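The Long Way Home: keeping an old wagon honest

June 2, 2024

Regular readers will know that the Gravum wagon and I have an understanding. I pay for things, and it starts. Last month it briefly stopped holding up its end, so this item is about cooling systems, and specifically about the cheap plastic parts that stand between you and a tow truck.

For those who joined recently, the Gravum is the long-roof version with the 2-liter engine, the one that sold modestly when new and now has a following out of all proportion to its charms. Mine has spent its whole life in and near Ernodcombe. The seats are excellent. The cup holder was designed by someone who had heard of cups but never met one. And the thermostat housing is made of a plastic that goes brittle at exactly the age when the rest of the car is starting to feel like an old friend.

The first sign was the smell. If you have owned an old car you know it, that sweet syrupy whiff through the vents when you pull up at a light. I did what any experienced owner does and blamed the car in front. A week later I was on the hill out of town with the temperature needle sitting a little higher than usual, and the car in front was a bicycle.

I pulled over, let everything cool down and had a look. The coolant was below the minimum line, and there was a chalky trail running down the side of the thermostat housing. Dried coolant leaves a crust, so a flashlight will often find a leak that a puddle won't. Please do let it cool before you touch the cap. I have a friend who didn't, and he now tells the story with his sleeves rolled down.

Kadir Akgül, who has looked after more of these wagons than anyone I know, took it in at his place the next morning. He put his thumb on the housing and a piece of it came off. He didn't say anything. He put the piece in my hand and went to get a coffee.
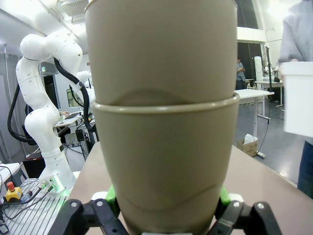 Photo: newsletter picture library

While he had the front of the engine apart we talked about what else should go. His list was the housing, the thermostat itself, the upper hose, the lower hose and the drive belt. My list was the housing. We met in the middle, meaning at his list without the belt, which I had replaced in September and still had the receipt for. I have never enjoyed a receipt so much.

The job came to nearly 600 dollars with coolant, and I would call that fair. You can do it cheaper at home if you have a free afternoon and small hands. The bolts at the back of the housing are reachable only by feel, and one of mine had been put in by a person of great strength and no patience. If yours is the same, soak it with penetrating oil the night before. Snapping it off in the head will turn a modest bill into a memorable one.

A few things I would pass on to anyone with a car of this vintage.

Check the coolant level cold, on flat ground, every couple of weeks. It takes less time than finding your sunglasses. A level that creeps down is telling you something, even if the carpet is dry and the driveway is clean.

Use the type of coolant the handbook asks for. Color is a poor guide. Different makers dye different formulas the same shade, and mixing the wrong two can leave you with something like pudding in the radiator. If you have no idea what is in there, drain it, flush it and start over.

Squeeze the hoses when the engine is cold. A healthy one is firm and springs back. If it crunches, or has swollen near the clamp, order a new one today.

Bleed the system properly after any of this. The Gravum has a little screw on top for letting the air out, and it has a talent for trapping a bubble right where the heater needs hot water. My heater blew cold for 3 days before I admitted that I had rushed it.

On replacement parts, several of you have asked about the aluminum housings now going around. Valtteri Vuorinen wrote in from Riihimäki, where he runs the same wagon through winters that would make mine weep. He fitted one from Sinby and has had no trouble with it, although he had to clean up the mating surface before the gasket would sit flat. "It looks too good for the car," he writes. "I keep the hood closed so the other parts don't ask questions." I went with plastic again, mostly because it was on the shelf that day and I had to get home. I reserve the right to regret this in print.

The wagon has since been up the same hill many times, with the needle parked where it belongs. The smell has gone, or at any rate been replaced by the older one from the back seat that we don't discuss.

Next issue I'll get to the tailgate struts, following a letter from a reader whose tailgate now comes down on its own schedule. If you have found a set that lasts longer than the broom handle I'm using, write in before then. Part numbers are welcome, and so are stories about receipts.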